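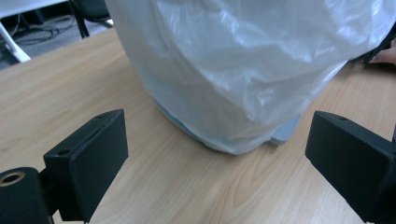 Bagging keeps the dust off and that is all it has ever done, Parveen Bandara wrote in reply to our first draft, and a paper that needs more than a page to say so has lost its way. We have some sympathy with this. Most of the writing on bagged storage claims a good deal more, and we think most of it claims too much.

Figure 3. Rounded container with a light blue rim, wrapped in a translucent white plastic bag, on a light wooden tabletop.

5.3 What the bag is supposed to do

The Rikton household survey lists 1180 wrapped items across 491 homes and sorts them by "purpose of wrapping." The purposes come from a checklist filled in by whoever answered the door. People were asked why they had put a bag around a bowl, tub or pot, and they gave a reason, as people do when asked for one. The survey then treats those reasons as if they were causes. We doubt that a person who ties a bag around a tub in January can say in June what she had in mind, and the survey makes no attempt to check.

The second common claim is that the bag marks a container as out of use. Iresha Dewan argues this for the homes she visited in Skedeswood, and her notes are careful. But they also include bagged containers that were opened daily, and she sets these aside as "transitional." A category that takes in every case that does not fit is hard to test. If a bagged tub on a table counts as stored, and a bagged tub that gets opened at 7 a.m. counts as on its way to being stored, the claim cannot fail.

The third claim concerns thin bags in particular. Dallwood's guide to home storage says that see-through wrapping lets people find what they want without opening anything. Figure 3 shows the difficulty. The plastic is thin enough to let a band of blue rim show at the lower edge, where the container meets the table. Higher up it is crumpled and creased, and what comes through is a bulge. Knowing the rim is blue helps a person who already knows which of her containers has a blue rim. It does little for a guest, and it says nothing about what the container holds — the thing the guide promises she will be able to see.

We therefore coded wrapped containers only by what could be read from the outside: shape, any color showing through, and any part left sticking out from under the plastic. Purpose was left blank unless the container's user raised it without being asked. In the Mondal homes this happened in 5 cases, and in 3 of them the reason given was dust.

Bandara may take that as a point in her favor. We would not go so far on numbers this small, and those who spoke up may simply be the ones who worry most about dust. For the rest we have no reason on record, and we would rather leave the column empty than fill it from a checklist.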